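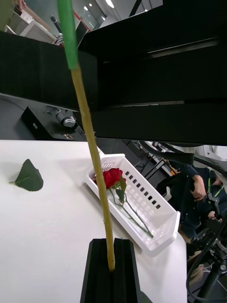
Hi all,

Sorry for the slow answer, I was away and then the stems came in and I lost a couple of evenings to them. Glenys wrote:

> I've got 2 boxes of fake roses from Trastenell for the hall tables
> and the leaves come off if you so much as look at them. Do you glue
> them back on or just throw them out? And what do you do about those
> long stems, mine tip over every vase I own.
> Glenys Fairclough

Glenys, don't throw out a thing! I keep every sprig that comes off, because a bare stem with a big red head on it looks like a lollipop, and you'll want greenery to fill in around the bottom anyway. Lay it all out on a white table, where you can see what you've got.

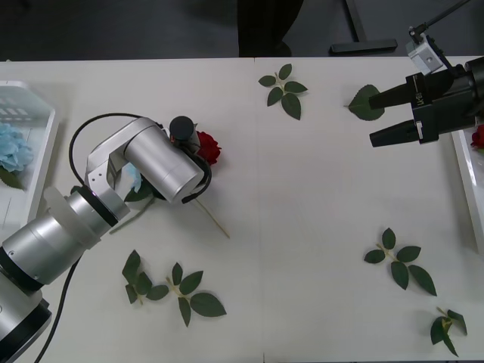

As for glue, I only use it on the single leaves. The sprigs I push back on (a little twist helps) and if one won't stay I tuck it in loose between two stems. The blue hydrangeas I leave in their tray until last, they're bulky and they'll boss the whole bunch around if you let them in early.
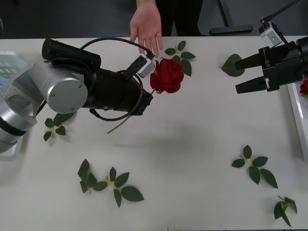
One red rose, leaves still to sort.

On tipping: cut them! I know, I know, you paid for that length. But I took more than 40 down to fit the short Amano vases in March and they've stood up fine ever since. Leave one or two long for the back.
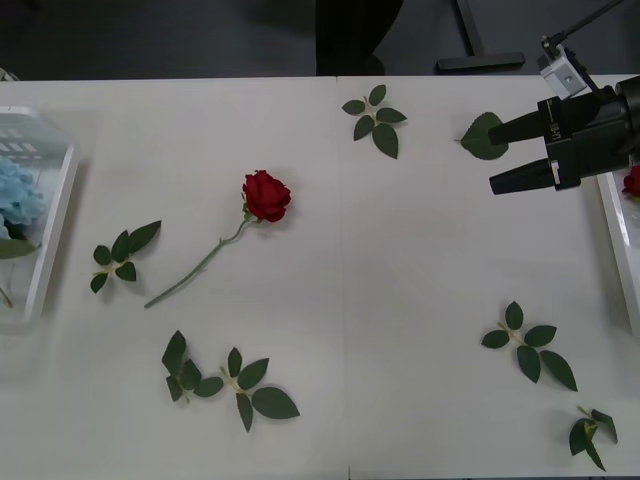 Trastenell, Friday, August 1, 2025

Adding to this before I hit send, as Cyril Hebden asked me off list which leaves go where. Big broad ones low, near the rim, and the pointy little sprigs higher up under the bloom. Cyril, you can have my spare foliage if you want it, there's a bagful in the hall closet.

Bye for now,
Yang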